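3.2 Estimating finger opening from the wrist view

The hand-held gripper has no encoder, so the opening width has to come from the video. Heiðrún Grímsdóttir wrote the first version of this module for the Bremow pipeline, and we changed only the way it handles bedding. A small network finds the inner face of each finger and returns the gap between them, scaled by the known linkage geometry. We trained it on 1,341 labeled images and smoothed the output with a median filter over 7 images.

Patterned sheets gave the most trouble. The finger pads are thin blue strips, and a print in a similar color can pull the estimate outward. Figure 4 shows one such background, with the fingers only slightly open and no object between them. 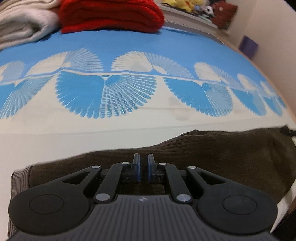
Figure 4. Wrist view over brown ribbed fabric and a sheet with blue and white fan motifs.

3.3 Labeling the start of a grasp

A grasp starts at the first image where the estimated gap has decreased for seven images in a row. Clips with fewer than 20 images before that point are dropped, as the policy needs the approach. We apply the same rule to the Skandport and Primia subsets. Thresholds for both are listed in the appendix.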